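Revisión de la zona de lavandería y almacén textil, residencia Bramcombe, planta baja. Recorrido del lunes, de 8:30 a 10:15. Revisa: Alina Barbu. Acompaña: Costel Văduva (mantenimiento).

Marcas: **C** conforme, **NC** no conforme, **P** pendiente de comprobar.

## 1. Accesos y vías de paso

- [x] Puerta del pasillo abre hasta el tope - **C**
- [x] Alumbrado de emergencia, prueba de botón - **C**
- [ ] Paso libre hasta la salida trasera - **NC**. Dos carros de ropa sucia aparcados contra la barra antipánico. Retirados en el momento. Ya salió en la revisión de marzo.
- [x] Suelo seco delante de las lavadoras - **C**

## 2. Máquinas

- [x] Paro de emergencia de la calandra - **C**. Probado con la máquina en vacío.
- [ ] Filtro de pelusa, secadora 2 - **NC**. Capa gruesa. La hoja de limpieza está firmada hasta el jueves y después en blanco.
- [x] Manguitos de entrada de agua - **C**
- [ ] Conducto de extracción - **P**. Falta el parte de la empresa Stoica. Costel lo reclama esta semana.

La secadora 2 no se usa hasta que el filtro esté limpio y firmado. Maribeth Dimaculangan ha avisado al turno de tarde.

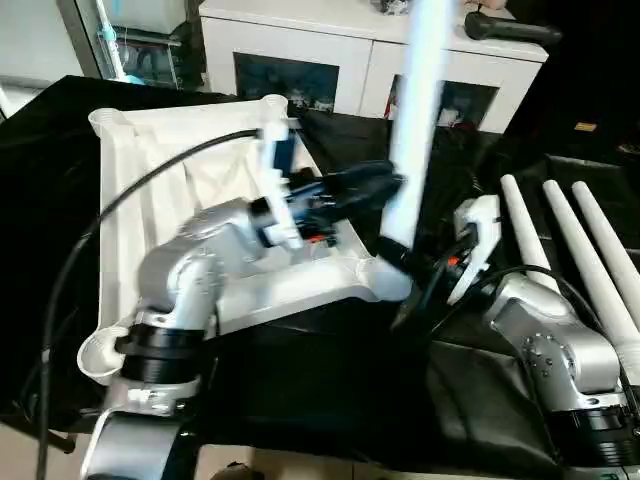 En el almacén textil la carga máxima por balda es de 20 kg, según la etiqueta del montante. Las mantas dobles estaban en la balda de arriba y hay que bajarlas a la segunda. Para lo que quede en alto se usa la escalera de tijera, nunca un taburete.

## 3. Almacén textil

- [x] Estanterías fijadas a la pared - **C**
- [ ] Carga por balda - **NC**, ver comentario anterior
- [x] Separación de 10 cm entre la ropa y el radiador - **C**
- [ ] Escalera de tijera - **NC**. Le falta una zapata de goma. Etiquetada y fuera de uso.

## 4. Productos químicos

- [x] Fichas de seguridad a mano - **C**
- [x] Garrafas sobre cubeto de retención - **C**. El detergente Gasness va ahora en garrafa de 5 litros, se levanta mejor.
- [ ] Lavaojos - **P**. Sale agua, pero con poca presión por el lado izquierdo.
- [ ] Guantes de nitrilo, talla pequeña - **NC**. Caja vacía. Pedido hecho a Covis, ref. 975.

## Comentarios

Dace Petrauskas pide una segunda papelera junto a la mesa de doblado. No es asunto de seguridad, pero lo anoto.

El cartel de la dosificación está descolorido y se lee mal la tercera línea. Imprimir otro y plastificarlo.

Las tres firmas que faltan en la hoja de limpieza no se rellenan a posteriori - se dejan en blanco y se sigue desde hoy.

Copia a Alina Roman. Se vuelve a mirar el paso trasero y la secadora 2 antes del viernes.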